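Pasdale Home Forum > Cleaning and Maintenance > Windows
Thread: Squeegeeing the outside face of an opening sash from indoors
Started 13 December 2018 — 2 pages, 1,447 views

kerbside_tim
Dark metal windows, upstairs, sash opens outward. I'd like to do both faces from inside the room. At present I use a Cindar squeegee with a fixed head and a short handle, and I get a vertical streak down the hinge side every time. The far top corner is also a stretch. The glass is 146 cm on the long side. Is this a technique problem or a rubber problem?

sillplate
Probably both. Check the rubber first. Run a fingernail along the edge; if it has rounded over, flip it or replace it. Then look at the hinge side. On stepped frames the blade end rides up on the profile and leaves a wet line beside it. Start the stroke with the blade tight in the corner and at a slant, so the water runs away from the dry glass.
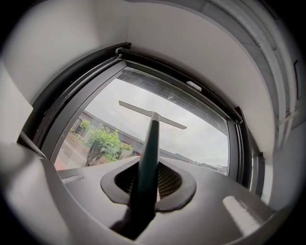 How much detergent should go in the bucket?
A few drops of dish liquid in a full bucket is enough, and more than that leaves a film that looks grey against the sky.

halfpint_hydro
Disagree on the slant. On a sash that is already tilted, the water doesn't run where you expect it to. I pull straight across in overlapping passes, wiping the blade on a cloth after each. Seventeen windows in our building, done this way every November, and I don't get the hinge streak.

sillplate
Straight passes are fine on a wide pane. On a narrow one you are turning the blade so often that each stop leaves a bar. We may be talking about different widths.

kerbside_tim
Narrow-ish. The rubber was rounded, as it happens. I've flipped it. The inside face is now clean. For the outside face, do you open the sash fully or part way?

dormer_and_eave
Part way, with the far edge still in reach. Keep your weight behind the sill and both feet on the floor. If you have to lean out to reach the corner, get a longer handle. Bayram sells an extension that threads onto most heads, though the 2 I've owned both loosened in the cold and needed a turn of plumber's tape.

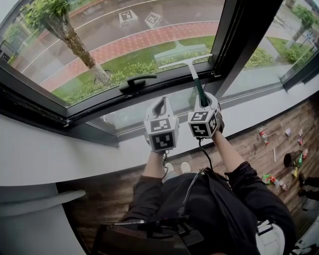

Outer side of the pane, sash opened, squeegee with the green handle.

halfpint_hydro
The tape is a bodge. A loose head over a footpath is a hazard. Use a one-piece handle or put a tether on it.

dormer_and_eave
Tether, agreed. The tape has held for me, but I wouldn't argue for it over a public walkway.

sillplate
Also dry the sill before closing up. A white sill shows every drip mark, and water left along the edge will find its way onto floorboards. Old towel, folded lengthwise.

kerbside_tim
Ordered a Pratum one-piece. I'll try the slant on one window and the straight pass on the next and post which colour of swearing applies to each.

Page 1 of 2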